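Part-time weekend help wanted, juice and smoothie counter, Sosley

Posted July 20, 2020

Hi all! I run Beken, the little juice counter on the Sosley side of the park, and I need 2 people for the weekend shifts (and the odd weekday if you're up for it). I opened back in February, which was quite the month to open anything, and I've been doing nearly every shift myself. I love it but I'd also like to see my couch again!

You'd be taking orders, blending, wiping down, and chatting with the regulars, who are lovely and will tell you all about their knees. No experience needed. I'll teach you the menu, and if you can make toast you can make our drinks. Mornings start early, so please be a person who can get out of bed.
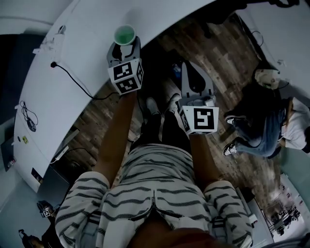
Something green in a clear cup, at the edge of the big white table

Pay is $97 a shift plus your share of the tips, and you get lunch and a drink every time you work. Masks on at the counter, please. Comfy shoes are a must, wear whatever pants you like.

To apply, send me a few lines about yourself and which days you're free. No resume, I won't read it. Drop a note at the counter or mail it to Beken, 2590 Vahidi Road, Sosley. I'd love to have you both started before the summer's over, so write soon!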